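GRIRKSTEAD COMMUNITY LEARNING CENTRE
Equipment Sub-Group

Minutes of the meeting held on 31 March 2018 in the Sterton Room

Present: the Chair, the Secretary and four members. Apologies were received from two members.

1. Minutes of the previous meeting
The minutes were agreed as a correct record and signed by the Chair.

2. Desktop computers
The Secretary reported that 9 desktop computers had been set aside for repair before the summer courses. Members discussed whether additional memory should be fitted or the machines replaced. A quotation of £3,000 for replacements had been received from Pindia. It was agreed that repair should be attempted first, within a limit of £2,000.
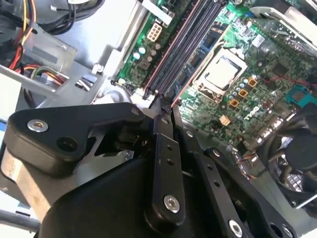 Members asked that the memory slots be checked in each computer before any modules were ordered, and that a written note be kept of the type required. Side panels and screws are to be stored together and labelled.
Action: Secretary

3. Fan noise
Complaints had been received from the evening class. The Chair asked for the cases to be cleaned out before July.
Action: Equipment Officer

4. Cables and spares
Over 80 leads remain unsorted in the store cupboard. Disposal of damaged leads was approved. The request for a second shelf was deferred.

5. Any other business
The key to the store cupboard should be signed for at the front desk.

The next meeting will be held in July, on a date to be circulated by the Secretary.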